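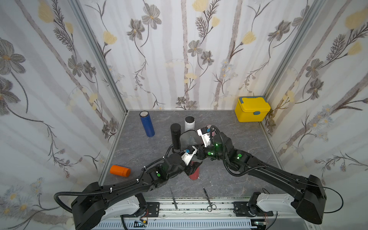
Fukus compares grippers on two-arm bench

Fukus has begun comparing two gripper finger sets on its two-arm bench, using bottles and a gray towel as test objects. The trial covers 410 grasps and will take up to 11 days. Both arms run on the same Travov controller, so only the fingers change between rounds.
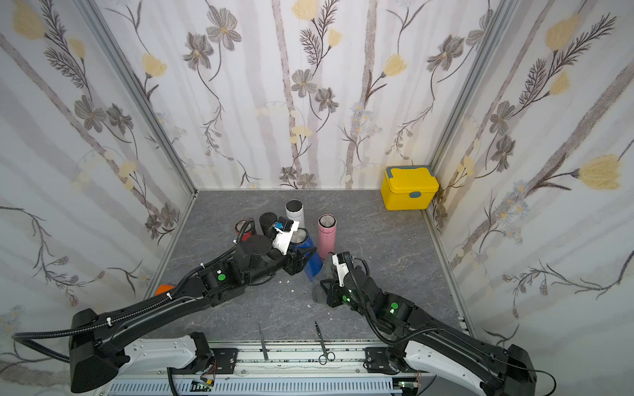 Bottles first, cloth second

Each round starts with the insulated bottles, which are gripped and tilted. The towel follows. It is the harder item for finger grippers, and 193 of the grasps are set aside for it. Small cameras at the grippers record the close work.

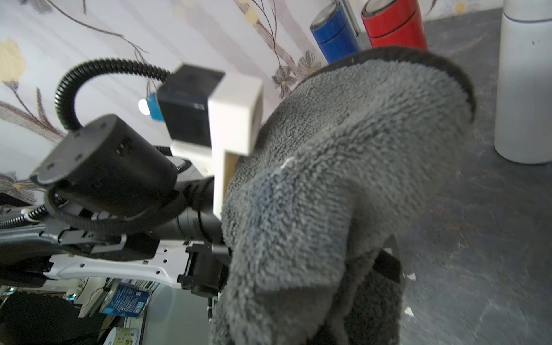 VARKPORT, 24/05/2020 – The finger sets were supplied by Foulkes, which also makes the spare brackets. Fukus plans to publish the results in November, along with 3 sample recordings. A camera comparison is next on the bench.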